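Ticket opened 17/04/2024

Hi Kumow support, me again! My referral code for the Bimine magnesium tablets still isn't working. I sent the link to 2 friends – both got the page fine, both saw the discount, and then it vanished at checkout. I've tried a new browser and cleared everything I could find to clear. 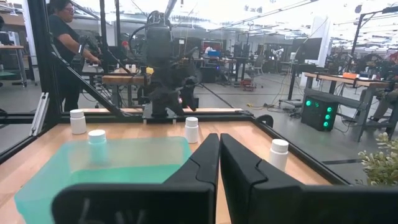 Srour at the Kumow help desk wrote back that codes made before December have to be reissued, and asked me to hit "renew" under Rewards. Did that, got a new one, and it's good for 14 days. One friend's order has gone through – yay! Still waiting on my own credit, so please leave this open.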